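[pitside-build] Re: Two-arm bench: grip force and where to hold the card

From: R.
To: pitside-build

Zinash Habte wrote:

> I have read the December notes twice and I still can't tell what is
> running on hardware and what is only in the sim. Before I cut the new
> base plate I need to know:
>
> - Is the card held by one arm or by both when it leaves the table?
> - What is the grip force set to, and is that the commanded value or
> the measured one?
> - Does the wrist on the right arm still hit its limit when the card
> is turned toward the slot?
> - Can I move the shoulder mounts outward? The Cordeiro fingers are
> wider than the old ones and I would like more clearance in the
> middle.
>
> I don't mind redoing the plate once. I do mind redoing it twice, the
> last one took a whole evening on the mill and the holes still came out
> tight.
>
> Zinash

Zinash,

Everything below is from the sim unless marked otherwise. The left arm is wired and moves on the bench. The right arm is assembled up to the elbow and has no wrist motor in it yet, so no card has been picked up by real hardware.

Sequence as it stands in the Harosum scene file, branch "card-lift":

1. Both arms start in the parked pose, forearms up, grippers open. Self-collision is on for every link, including the base cover. It was off for the base cover in the December version, and the elbows were passing through it on the way out of park. If you have an old copy of the scene, throw it away.

2. The right arm approaches the card, closes on the housing and waits until the finger position has stopped changing. The commanded force is 135 in Lostora units. That is a commanded value. The sim reports contact force separately, and the two do not agree while the fingers are still closing, so I only log the second number after the wait.

3. The right arm lifts and tilts the card. The left arm stays open with its fingers up, clear of the card, until the tilt is finished. So the answer to your first question is one arm. I tried lifting with both and the arms fought each other through the card. With position control on both sides, any error in the shoulder spacing turns into a bending load, and I don't want to find out on a real board what that does.
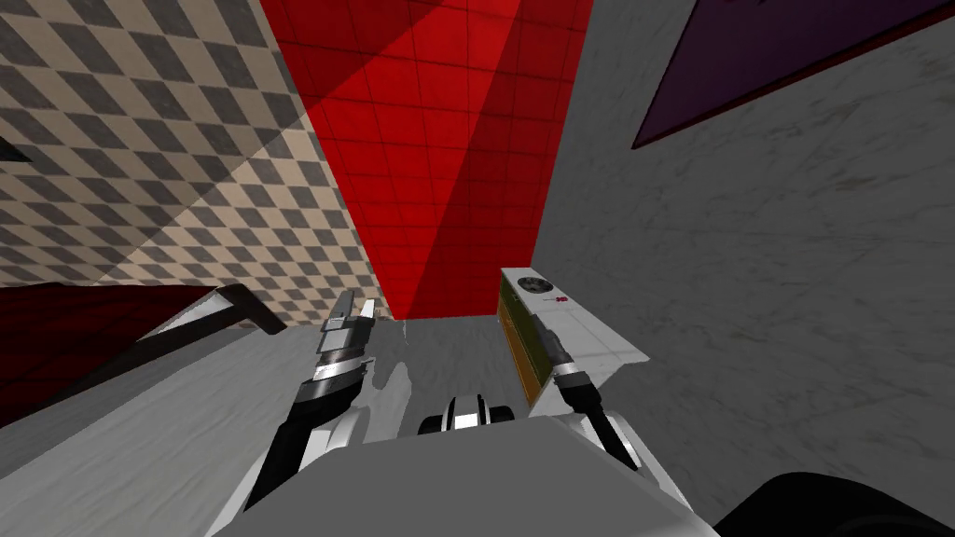 4. The left gripper moves across and takes the free end. Only the position of the left arm is used for the first part of the move. After contact it switches to a soft mode with low gain on the wrist. This step is the least finished. It completes, but the approach path is a list of hand-typed waypoints and will break if you move the mounts.

5. The card is leveled and carried to the slot. The slot is not modeled yet. At present the script stops over the point where it would be and holds.

Grip location

The right gripper holds from below, on the white underside of the housing. I would like to keep it there. Holding at the fan end puts a finger too near the blades, and holding across the circuit board edge puts load on parts that should have none. The collision shape on the card is still a plain box, so the sim will not complain if you grip in a bad place. It has to be checked by eye.

Wrist limit

Yes, it still hits, but later in the move than before. The tilt uses up most of the travel on the last joint and what remains is not enough to bring the card level and then rotate it to the slot. Two ways out:

a) Regrasp with the left arm and let it do the rotation. This costs time and depends on step 4.
b) Turn the right gripper mount a quarter turn on its flange. This needs a new adapter but no code apart from the joint offset.

I prefer (b). The adapter is a short part and can be printed for fit before anybody machines one.

Shoulder mounts

Please leave the spacing alone for this plate. Moving the mounts outward does give room in the middle, but it shortens the overlap between the arms, and the handover in step 4 takes place near the end of the left arm's reach already. The Cordeiro fingers clear each other in the sim at the present spacing, with the real finger meshes loaded. If the holes came out tight last time, slot them along the long side of the plate and I will take up the difference in calibration.

One thing to add to the plate: a cable pass-through behind the left shoulder. On the bench the left arm's cable is taped down the outside and it drags when the base joint turns.

Run count

The current log holds 796 runs of steps 1 to 3 with the card start position varied on the table. I have not sorted the failures yet. Most of the ones I opened were bad approaches where a fingertip touched the table first. Friction on the fingertips is a guess in all of them, so do not read the success rate as a forecast for the hardware.

Open items on my side:

- measure fingertip friction against a dead card (I have one with a broken fan)
- replace the box collision shape with a hull that has the fan end separate
- model the slot
- fit the wrist motor on the right arm, waiting on screws

Send me the plate drawing before you cut and I will load it into the scene in place of the gray cover.

R.

--
pitside-build mailing list
Please trim quotes when replying.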